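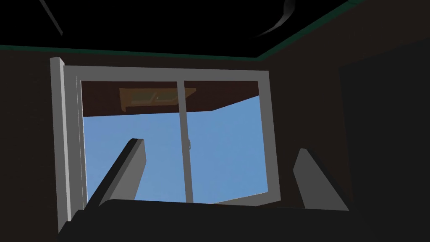 Brito Sliding Window Draft Kit

Weather seal for horizontal sliding windows
Sold by Zidura Home Supply, Cliltham
In stock, ships in 3 business days

If you have an older slider in the house, you probably know the chair that goes with it. It's the one people drift away from in November and don't come back to until spring, and somebody has usually left a folded blanket on the arm of it. We had one in our own front room for years (a perfectly good chair, too!) and we tried rolled towels, clear film, and a foam strip from the hardware store that turned to crumbs before the second winter was out. The Brito kit is what finally got us sitting there again, and we've been selling it ever since.

The idea is simple enough. A sliding window has to leave a little room for the sash to travel, and the soft pile that fills that room when the window is new gets flattened, dirty and brittle over the years. The Brito kit replaces it with a dense woven pile that has a thin fin running up the middle. The pile lets the sash glide and the fin does most of the work of stopping the air. It goes into the same groove the old strip came out of, so there's no glue on your frame and nothing to scrape off if you ever change your mind.

What you get

One 30-foot roll of finned pile, gray
Two corner pads for the bottom track
One interlock strip for the place where the two sashes meet
A plastic seating tool
A printed instruction sheet, in type large enough to read without going to look for your glasses

One kit does most ordinary living room or bedroom sliders with a bit left over. If yours is a big patio-sized unit, please order two, and send back the second one unopened if you find you didn't need it.

Choosing your size

The pile comes in low, medium and high, and this is where most of our returns come from, so do take a minute over it. Pull a few inches of the old strip out of the groove and measure the stiff backing from edge to edge, then the height of the pile at a spot near the top of the sash where it hasn't been crushed. If you land between two sizes, go with the smaller one. A strip that's too tall will make the window hard to push, and you'll blame the window.

If the old strip is gone altogether, measure the groove and give us a call. Hường Âu on our order desk has talked a great many people through it over the phone, often with a ruler in one hand and a flashlight in the other, and she's very patient.

Fitting it

Set aside an afternoon for your first window. The next one goes a lot faster. Lift out the moving sash, lay it on an old towel, and slide the worn strip out from one end. Vacuum the groove, then wipe it with a damp cloth and let it dry all the way. Feed in the new strip with the seating tool, keeping it relaxed as you go, and trim the end with ordinary scissors. Stretching it feels tidy at the time, but it creeps back and leaves you a gap in the corner. 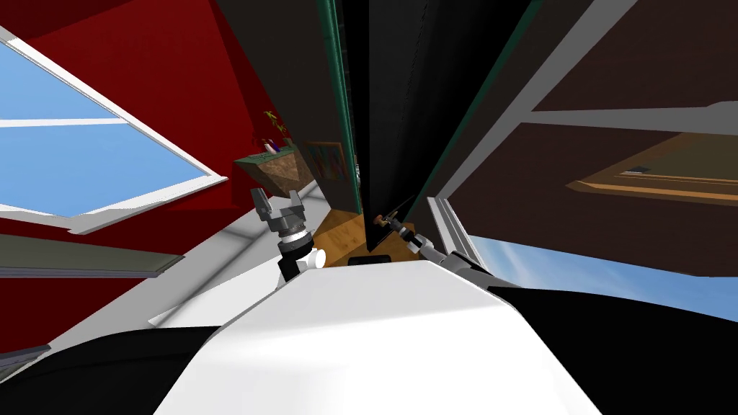 Do the interlock strip last, after the sash is back in and running the way it should. Close the window, check that the latch still catches, and if it feels tight, give it a week. New pile always settles a little with use. A light wipe of dry silicone along the bottom track helps as well, but please keep oil off it, as it collects grit like nothing else.

From our customers

"I did the two windows in my mother's apartment in Grenurthorpe and she called me that same night to say the curtain had stopped moving. The corner pads were fiddly. Everything else was easy." Cauã Arruda

Questions we hear a lot

Will it fit vinyl and aluminum frames? Yes, both, as long as there's a groove for the strip to sit in.

Does it help with street noise? A little. We wouldn't buy it for that alone.

Can I paint over it? Please don't. Tape over it if you're painting the frame.

Item 938. Rolls are also available to the trade on 1,000-foot spools; call for a price.

Page updated December 27, 2024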